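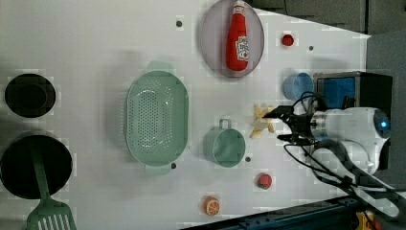
Silton Arts House is looking for a fundraising and programs coordinator, and I'm the one who gets to tell you about it. I'm Sorcha Sheehan, I run the place, and I've been doing this job on top of my own since the fall, so believe me when I say I want to meet you! We're a small nonprofit in the old Drirnine building, with a gallery downstairs, a rehearsal hall upstairs and a room at the back for kids. A lot of what comes through our doors is at toy-kitchen scale, green spatula and mint-green colander included, and a lot of it is very grown up indeed (last month it was a string quartet and a man who carves doors). You'd be raising money for all of it.

The big thing on your desk will be the Vukadinović mural. If you don't know it, it's the long painted wall in our stairwell, and it's been losing flakes since before I got here. We have a conservator lined up, Krešimir Dumitrescu, and he's told us what the work involves and in what order. What we don't have yet is all of the money. We're at 39 percent of the goal. The rest has to come from grants, from the people who love this building, and from a few local businesses I've had very nice coffees with and then never followed up on, which I'm not proud of.

So, what the job looks like from week to week. You'd write grant applications, probably two a month, and the reports that come after them. You'd look after our list of donors – 2307 names, many of them in there twice – and get it into a state where we can write to people without calling them by their late husband's name. You'd plan the spring benefit with me, which seats 200 and sells out when we remember to advertise it. And you'd help put the season together, mostly on the practical side: contracts, dates, who needs a piano and who needs the piano gone.
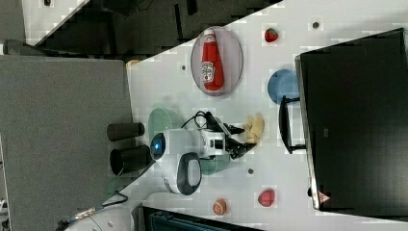

You'd also sit in on the Monday program meeting at 10 a.m., where we talk through what's coming up and argue a little. Hélène Nguyen picks the exhibitions and has strong opinions about wall labels. Viorica Dumitrescu looks after music and dance (yes, she and Krešimir are married, and no, she doesn't get a say in the mural budget). Sille Þorgeirsson runs our classes. Everybody here is friendly, everybody is busy, and you'll be asked to carry a chair in your first hour.

I'd love it if you've raised money before, for anything. A theater, a library, a high school marching band's trip to the state finals, I don't mind. You should write clearly and like doing it. You should be OK on the phone with people you've never met. Spreadsheets shouldn't scare you. A degree in arts management is fine and so is no degree at all. If you speak a second language, tell me which one, we get visitors from all over and my Spanish is embarrassing.

You don't need to know a thing about mural conservation. Krešimir will teach you more than you asked for.

The position is four days a week, and one evening most weeks when there's a show. We can be flexible about which days, apart from Mondays. You can write from home when you have a deadline. The pay is at the level of our other coordinators and I'll give you the exact number on our first call, before you've gone to any trouble. There's paid vacation, health coverage, and two free tickets to everything, including the things you'd pay to miss.

The office is up two flights, and there's an elevator at the Jevska Street door that works well but slowly. If you need anything set up differently, for the interview or for the job, just say so in your letter and we'll sort it out.

To apply, send me a letter of one page and a resume of whatever length it is. In the letter, tell me about a time you asked somebody for something and they said no. I read all of them myself – last time we hired there were 85, so please give me a little while to write back. We'll do phone calls first and then have four or five people in to see the building and meet everyone. I'm hoping to have somebody start in February, but I'd wait a few weeks for the right person.

Letters can go to me by name at the Silton Arts House office, or drop one off at the front desk any afternoon except Sunday. Questions are welcome too. Call the desk and ask for Sorcha, and if I'm up a ladder they'll take a message.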